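Progress report to the Trasside Fund
Household chores study, second reporting period
Prepared by Nuala Fahy, with bench notes from Ekow Kwofie
Fri 14 August

Dear all,

Thank you, first of all, for your patience with the change of reporting date, and for the very kind note that came with the last payment. It went up on the kitchen wall at Osine and is still there. You asked for a plain account of how the work is getting along, so I have kept the tables for the annex and tried to write this the way I would tell it to you over a cup of tea.

Most of this period has gone on the stove and what surrounds it, all of it in simulation for now.

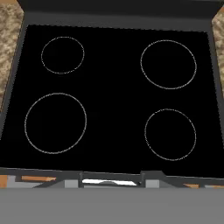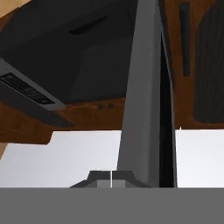 The simulated kitchen, from the gripper's side of things.

Can a machine be trusted to clean up a kitchen on its own yet?
It can manage parts of the job under supervision, mainly the wiping of flat surfaces and the opening of doors it has practiced on, but we would not leave one alone in a family's kitchen this year.

I know that is a more careful answer than some of you were hoping for, and Ekow would like it noted that he is more cheerful than I am. Let me go through what we set out to do and where each piece stands.

Wiping. We planned 900 simulated wiping runs on the cooktop and we finished them all in good time. The controller (we call it Zedum, after the planning software it grew out of) keeps an even pressure across the open part of the glass and has become very dependable there. The trouble comes at the borders, where the glass meets the trim. It either stops short and leaves a strip untouched, or it presses on into the trim and the run is ended by our force limit. Of the runs that failed, 132 failed in exactly that way, and Ekow has sorted every one of them by hand, bless him. He thinks a slower approach over the last inch will cure most of it, and the early tries with that change are encouraging.

Cabinet doors. Upright bar handles are going well, better than I dared to predict when we wrote the proposal. Reaching up to a handle from low down is still awkward, though, as the arm gets in the way of its own view and has to work partly from memory. We have started giving it a short look from farther off before it reaches, and this seems to help a good deal. The cost is time. A person opens a cupboard without thinking about it, and ours takes 21 seconds on a good day.

Controls and buttons. I am sorry to say we are behind here. Pressing a button is easy enough. Knowing which button, on a panel the machine has never met, is a far harder thing, and we underestimated it in the plan. We have asked Ó Flaithearta, who supply our appliance models, for a wider set of panels with sharper lettering, and they have promised them before the end of the next period. Until they arrive I would rather put the hours into doors and wiping, where we can see movement, and I hope you will agree to that.

Moving to the real kitchen. The practice kitchen at Osine has been plumbed and wired and the cabinets are hung. The arm itself is delivered but not yet bolted down, as the floor needed leveling. We expect to run the wiping task there first, with a person at the stop switch the whole time, and then the doors. Our target for the first real trials is November, and I am fairly comfortable with that date provided the floor people come when they say they will.

Spending. We are a little under budget on computing and a little over on travel, the latter being my fault for insisting that we visit households before settling the list of chores. We visited 4 homes, and I would do it again tomorrow. We went in thinking people wanted a machine that cooks, and what they mostly talked about was the greasy wiping afterward and the high cupboards that hurt their shoulders. The task list was changed accordingly, and the revised version is in the annex.

What we need from you. Two small things. Please confirm that the money set aside for a second gripper can be moved to soft fingertips for the first one, which Ekow feels would do more good. And please let us know whether someone from the Fund would like to come and watch the first wiping trials. You would be very welcome, and there is parking behind the building if you come before nine.

With warm thanks from both of us,

Nuala Fahy
Project lead, Osine

Annex: revised task list, run tables, budget lines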